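Wednesday, and the bag is still not unpacked

Back from the mountains two nights ago. Quick post because I've got work at 10 and havent slept properly. Judit wants the packing list, so this is mostly for her.

The short version: 15 kilos is too much. I carried it anyway. Three pairs of trousers, why. Wore one pair the whole trip, the black ones, and the black fleece over everything.

First day was all uphill from the bus stop. Rain till lunch, then fog, then a bit of sun right when we got to the hut and couldn't enjoy it. Géza had the map and wouldn't share it. Soup at the hut was good though. Bread even better.

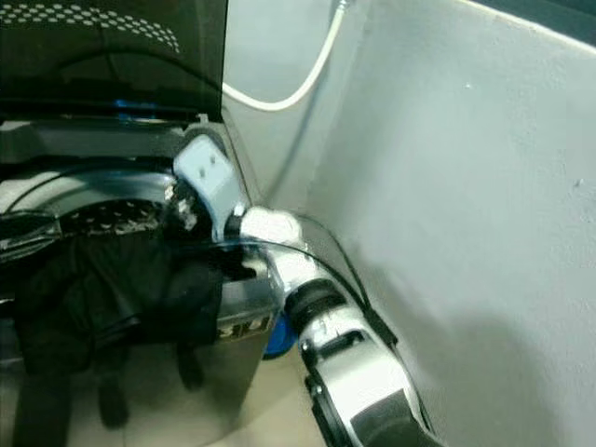

Second day I'd do again tomorrow. Long flat ridge, wind behind us, hardly anyone else up there. We stopped for cheese and the last of the apples and just sat. My left boot had started rubbing by then and I ignored it, which was dumb. Tape your heels BEFORE you feel anything. I know this. I've known it for years.

What I'd leave home next time:

The second jumper. Never came out of the bag.

The big torch. Headlamp did everything.

Paperback, 609 pages. Read four of them.

Cotton anything. It gets damp and stays damp, and then you're carrying it around smelling like a wet dog in your favourite colour.

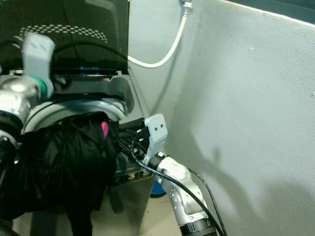 What I'd bring more of:

Socks. You can't have too many, I dont care what the ultralight people say.

Salty snacks. Everyone was sick of chocolate by the second afternoon and Géza's pretzels were gone before the ridge.

Earplugs. Hut with one big sleeping room, enough said. Judit slept straight thru it.

Cash too, small notes. Card machine at the hut was down.

Heel is healing ok. We're talking about going again in November if the huts are still open, have to check that. Will post the bus times when I find the bit of paper.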